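Subject: Re: [clasham-share] Wednesday produce — where does it all go??
Date: 2022-02-02
List: Clasham Produce Share

Quick one, typing this between loads of laundry so excuse the mess.

Earlier on this list, somebody wrote:

> Hi all, new to the share, second box came from Drulteo this morning
> and I'm already stuck. We have a one-person kitchen, the counter is
> basically the top of the dishwasher. Last time I unpacked on the
> floor and the dog got the celery. Where do people sort theirs out?
> Also is it OK to put the apples in with the greens, I only have the
> one good drawer in the fridge. And the carrots are HUGE, do I peel
> them or what. Sorry if this has all been asked before.

It has been asked before but the archive search is useless so no harm done.

Where to sort: we use the bed. Really. Flat, big, right height for my back, door shuts so no animals. Plastic sheet down first, an old pink one in our case, tablecloth off a kid's party would do the same job. Don't skip the sheet. I skipped it once in April and there was grit in the duvet for days. Then a couple of dishes from the kitchen, whatever's clean — baking dish for roots, a metal bowl for leaves. Things that bruise I leave till last and put down by hand, one at a time. Takes me 30 minutes with a full box, less if I don't stop to read the newsletter.

When you're finished pick the sheet up by the corners, shake it out over the tub or the back step, wipe it, hang it up. Ours lives on the hook behind the bathroom door.

Apples with greens: no. Keep them apart if you can. Apples give off that gas and the leaves go yellow on you. If you only have the one drawer, greens get the drawer, apples go in a bowl on the table or in a paper bag somewhere cool. Same for tangerines, they are fine out of the fridge for a week, ours never last that long anyway. Tomatoes out too. Somebody will write in and tell me tomatoes are OK in the fridge once they're ripe and fine, maybe, I don't like them that way.

Bok choy: don't wash it till you're going to eat it. I wrap mine in a dish towel and it goes in the drawer. Wubshet says on their card to stand it in water like flowers, tried it, took up the whole shelf and fell over. If the outside leaves get limp, soup.

Carrots: the big ones are from Dadari I think, they always send the monsters late in the winter. Cut the tops down if they came with any green on, the tops pull the water out of the root. Peel or don't. I scrub the small ones and peel the big ones becuase the skin gets bitter. The really thick ones I cut in 2 the long way, then chunks, oil, salt, hot oven, almost 7 out of every 10 carrots we get go that way. The middle can be woody, if it is just cut it out and use it for stock.

Order I go in, if it helps:

sheet down, dishes out
roots first, they're at the bottom and dirty, so tip the box a bit and get them out from the side
leaves in the bowl, pull off anything slimy now
fruit, look at each one all the way around, soft ones go to the front of the line for lunch
box flattened and by the front door so it goes back

About the boxes — PLEASE flatten them. Drulteo charges the share for any that don't come back and we were short 6 last month. I know it's in the newsletter. I'm putting it here as well.

Swaps are still on, same table by the side entrance at pickup. If you can't face another bok choy put it on the table, it'll be gone before you're back at your car. I'm after extra tangerines and have more carrot than I know what to do with, so if anyone wants to trade write me off list.

Oh and the dog and celery thing, ours does that with carrot tops. They seem to survive.

One more thing I forgot, the newsletter recipe for the bok choy has the wrong oven temperature on it, it's a stovetop recipe, there shouldn't be an oven in it at all. Ask the newsletter people, not me.

Dryer just buzzed, got to go.
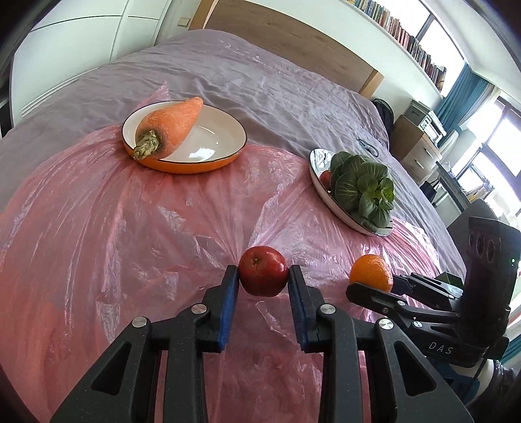 Produce on the bed, pink sheet down, carrot in the baking dish and bok choy in the metal bowl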